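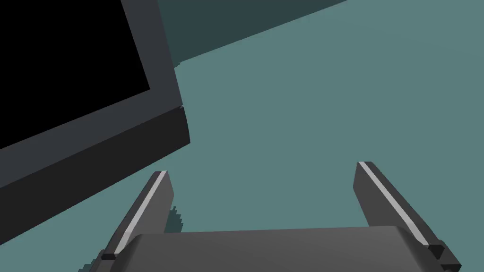 4 min read

Workshop notebook, 18/01/2020
Dyeing bench: the walnut vat, the Strickland wool, and what to do about the blues

I meant to write this up while my hands were still brown, and they are, so I've kept that promise at least. It was a long day at the bench and a good one, and I'd like to get it all down before I start remembering it as better than it was.

First the walnut. The hulls we gathered at Benditz in the fall have been sitting in their lidded bucket ever since, and I won't pretend that opening it was pleasant. The smell got as far as the stairs. But the liquor is wonderfully dark, darker than last year's by a good margin, and after straining it twice through the old curtain I had 2,000 ml of concentrate to play with, plus a sludge that I've put back in the bucket with fresh water in case there's a second round in it. (If anybody needs the bucket for something else, please come and talk to me before you tip it out!)

I went with the Strickland wool for the main batch, the two-ply, 800 g in all, tied in loose figure eights with cotton. No mordant, as walnut doesn't ask for one. I scoured it yesterday with plain dish soap and left it soaking overnight so it would go in thoroughly wet. Last time I hurried the soak and we had those pale patches under the ties, which some people were kind enough to call charming.

The bath went up slowly. I held it at 70 degrees for an hour and then turned the burner off and let the wool sit in the pot while I had lunch and answered the mail. I have a feeling that the sitting does more than the heating. One day I'll do it properly, with two small pots side by side, and find out, but it has been on my list since July and I know myself. 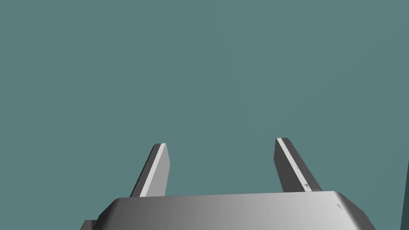 The color out of the pot was a deep, slightly reddish brown, like strong tea with the bag forgotten in it. It rinsed almost clear by the fourth water. On the rack it's drying a shade or two lighter, as they always do, and I find I like it more every time I walk past. One skein took up noticeably less than the rest. It was the one on top, so I expect it was floating, and I should have been in there with the stick more often. I've tied a bit of red thread on it so it doesn't end up in the middle of somebody's sweater.

Then the madder, which was less of a success. I used the Wusden root, ground, from the jar with the taped lid, and I think it may simply be old. I got a soft coral where I was hoping for brick. It's a pretty coral, and I'd happily wear it, but the note on the jar promised brick. It could also be our water. The old notebook has a page about adding a little chalk for madder when the water is soft, and I read that page, naturally, after I had rinsed everything and hung it up. So the next attempt gets chalk, and a fresh jar too if the budget stretches that far. I know changing both at once means I won't learn which one did it. I would like the brick more than I would like the answer.

I also ran a little exhaust bath with what was left of the walnut, just to use it up, and dropped in some of the Clavgate linen scraps. Linen drinks it so differently! A warm sandy beige, quite even, with none of the red. I pinned a scrap into the sample book next to the wool, and the two of them look as though they came out of different pots entirely. Worth keeping in mind for the table runners.

A word on the scale, while I think of it. It's reading heavy again. I put the 1,000 g weight on it and it showed a few grams over, and after I wiped the feet and moved it off the towel it behaved. Please weigh on the bare bench.
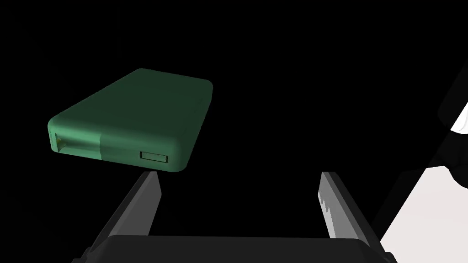

For next time

Indigo. I've put it off all winter on account of the cold room, and the vat does hate a draft, but we're nearly out of blue and the spring orders will want it. I'd like to start the vat at the sunny end of the bench, wrapped in the gray blanket, and see whether it will hold its warmth overnight without anyone fussing over it.

Overdye the coral with a weak walnut dip, one small skein only. It may give me the brick by the back door.

Buy cotton string, litmus strips, and more rubber gloves in a size that fits somebody.

The walnut skeins stay on the rack until they're dry right through to the ties, and then they can go in the cedar drawer with the other browns.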